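The Chess Arm: Build Gallery

Hello and welcome to the gallery! For anyone who's wandered in from the forum, Drovton is my chess-playing robot arm, or it will be when it's finished. I'm building it in the workshop I share with Socorro Alvarado and Ankit Maurya (Socorro makes guitars, Ankit mostly makes a mess), and it has taken over far more of my evenings than I ever meant it to.

I started with the simulator, which is called Zukulura and was written by Ankit over one very wet winter. Everything gets tried there before I let it near a real motor. My first real gearbox lasted 20 minutes before I drove it into its own end stop, so I've learnt my lesson, and I'd much prefer to crash a pretend arm 2000 times than a proper one once!

The plan, for those who like a plan: the arm waits for your move, works out its own, picks up the piece, puts it down somewhere sensible and gets out of the way. The chess bit is the easy bit, as there are plenty of free engines that will thrash me without breaking a sweat. Picking up a pawn without flattening its neighbours is where all the time goes.

I've been through three versions of the grip so far. The first came down at an angle and swept pieces off like a snow plough. The second came straight down but opened its fingers far too wide, so any crowded corner was a disaster. Version three opens only as far as it needs to and goes down slowly for the last 5 cm. It's a bit dull to watch, but I'm very fond of it. Zoila Pacheco gets the credit for the slow bit (she spent years setting up packing machines and was horrified by my speeds).

I'm putting the pictures up as I go, with a note under each. Only the one so far, more when I've sorted the rest out from the mountain on my laptop. 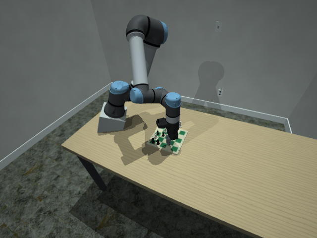 Last updated: 2 August 2018

Coming down over the little green and cream board in Zukulura, with the fingers just above the pieces. The tall light grey one in the middle is right underneath the gripper, and the black ones are over on the left half of the board. I do like the pale blue caps on the joints! Ankit's shadows are lovely too, you get the whole looping shape of the arm spread over the table.

Still to do before October, when Aníbal Tello has kindly (foolishly?) offered to play the first proper game against it:

Castling, which needs two pieces moved and currently confuses everything.
Somewhere to put captured pieces. At the moment they just get dropped off the side.
A big red stop button for the real arm, on Socorro's orders.

If you're building something similar I'd love to hear how you've handled the grip, especially on knights, which are a horrible shape. Drop me a line through the contact page and I'll answer when I'm back from the workshop.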